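We use cookies to improve your experience on this site. Accept | Manage preferences

3.2 Desktop writing boards

The second group of objects covers upright glass boards used for short notes at a desk. Boards were placed on a white tabletop and wiped between sessions with a dry cloth. Each session lasted 15 minutes and was followed by a rest of 7 minutes. Marks left after wiping were scored on the Plemthorpe scale, from 0 to 100. The pale green board in Figure 4 carries the lettering "deli" near its lower right corner and is held upright by a wire stand behind the glass.
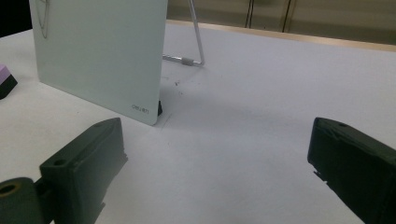

Figure 4. Glass board on its wire stand, with part of a thin dark curved line on the surface.

3.3 Scoring of residue

Scores were taken under the Mulder lamp at a fixed distance of 30 cm. Faint reflections on glass can be mistaken for residue - a second reading was therefore made with the lamp moved to the opposite side, and the lower value was kept.

Contact the editorial office | © Clarkell Press | Back to top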